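## 4. Setting up the vacuum sealer (Puvia, drawer model)

Section redone 2026-09-29, replaces the old sheet taped in the cupboard. Read 4.1 before plugging in. Cleaning is in section 6.
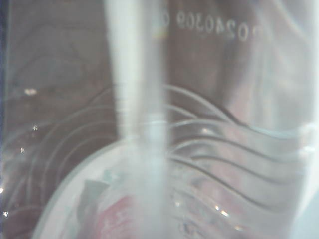
Applies to the Puvia in the back kitchen only. The small Grernik handheld has its own page. Different bags, different settings, don't mix them up.

### 4.1 Before you start

1. Flat dry worktop. Not the steel shelf by the dishwasher, too much steam.
2. Leave a hand's width behind the machine for the air vent.
3. Peel the transport tape off the lid hinge. Two strips, one each side. The left one hides under the rubber lip.
4. Check the lower gasket sits in its groove all the way along. Press with a thumb, end to end.
5. Check the drip tray is in. Clicks when home.
6. Plug straight into the wall. No extension leads.

**Caution:** sealing bar gets hot and stays hot. Don't touch the brown strip after a run, even with the light off.

### 4.2 First power-on

1. Switch at the back, right-hand side.
2. Panel runs its lights, then shows 2. That's the default seal time in seconds. Fine for ordinary bags.
3. Close the lid empty, press both corners down until they click.
4. Press PUMP. Motor should pitch up, then settle. Let it run to the end.
5. Lid releases by itself. If it doesnt, press VENT and wait. Never force it.
6. Do the empty run once more.

Note: smells a bit like warm dust the first time. Normal. If it smells of burning, off at the wall and tell Tanner Tremblay.

### 4.3 Setting the seal time

| Bag | Seal time |
|---|---|
| Standard embossed | 2 |
| Heavy embossed, boil-safe | 3 |
| Smooth pouches | not for this machine |

1. Hold SEAL till the number blinks.
2. Arrow up or down.
3. Let go. Wait for the blink to stop. It saves on its own.

Setting goes back to default when switched off at the rear. So check it every morning. Mélanie lost a whole tray of boil-safe soup bags that way in March, seals opened in the pan.

### 4.4 Cutting a bag from the roll

Rolls are Negash, 200 mm wide. Kept in the dry store, second shelf, next to the labels.

1. Roll into the holder, loose end coming over the top.
2. Pull out the length of the food plus a good palm extra. Too short is the usual mistake.
3. Drop the cutter bar, slide the blade one way only. Back and forth tears it.
4. One cut end on the sealing strip, edge flat, no creases.
5. Close lid, press SEAL (not PUMP).
6. Wait for the light to go out. Open. Look for one even line right across.
7. Tug it. If it gives, cut it off and seal again.

**Note:** write the label now, before filling. Pen won't take on a cold bag. Contents, date, initials.

### 4.5 Filling and sealing

1. Fold the mouth of the bag back like a cuff. Keeps the seal area clean.
2. Fill. Leave the top palm's width empty.
3. Unfold the cuff. Wipe the inside if anything's touched it. Grease is the worst.
4. Lay the bag flat, mouth in the drip channel, not past it.
5. Smooth out wrinkles with two fingers.
6. Lid down, both corners.
7. Press PUMP. Seals itself at the end of the pump.
8. Light out, lid up, lift the bag out by the body. Don't pull on the fresh seal.
9. Leave it a moment before stacking.

Soft stuff (berries, bread, fish cakes): freeze on a tray first, then bag. Or use PULSE and stop when it looks snug.

**Caution:** no hot food. Chill first. Steam gets into the pump and the repair costs more than the machine is worth.

**Caution:** no raw mushrooms, raw garlic or garlic in oil, even for the fridge. Sealing does not make anything keep outside the fridge. Chilled is still chilled, use-by still counts.

### 4.6 Liquids

Soup, stock, marinades. Either:

- freeze in a tub, pop out the block, bag the block, or
- hang the bag over the worktop edge so the liquid sits low, use PULSE, press SEAL as soon as liquid starts to creep up.

Second way needs practice. Ask Iwona Zawadzka to show you, she does the stock. Empty the drip tray after every liquid bag, not at the end of the shift.

### 4.7 If it goes wrong

**Pump runs, bag stays puffy.** Mouth not in the channel, or wrong side of it. Then gasket. Then look for a pinhole, bones and dry pasta are the usual cause.

**Pump won't start.** Lid not clicked both sides. Lean on the right corner, it's the stiff one.

**Seal line patchy.** Crease, or wet. Wipe, redo. If still patchy, check the brown strip for stuck plastic. Cold machine, unplugged, wooden spatula. No knives.

**Seal melted through.** Time too high, or too many in a row. Lid open, let it cool.

**Bag tight at first, slack next day.** Slow leak. Rebag if it's been in the fridge the whole time and still in date. Any smell or swelling, bin it, don't taste.

**Panel shows E3.** Overheated. Off at the back, leave it till the casing's cool. Comes back twice in one shift, stop using it and put the red tag on.

### 4.8 Spares

Gaskets and sealing strip from Nilleo, account no. 127. Order throught Mackenzie Marchand, not direct. Gaskets come in pairs, change upper and lower together. Old ones in general waste.

Rolls: when you open the last box, write it on the board.

### 4.9 End of day

1. Off at the back, then off at the wall.
2. Tray out, wash, dry, back in.
3. Wipe the channel with a damp cloth. No spray inside the lid.
4. Leave the lid resting, **not clicked**. Clicked overnight flattens the gasket.
5. Blade pushed to the left end of the cutter bar.
6. Initial the sheet.

Anything missing from this section, tell Lyle Zamora and he'll add it at the next reprint.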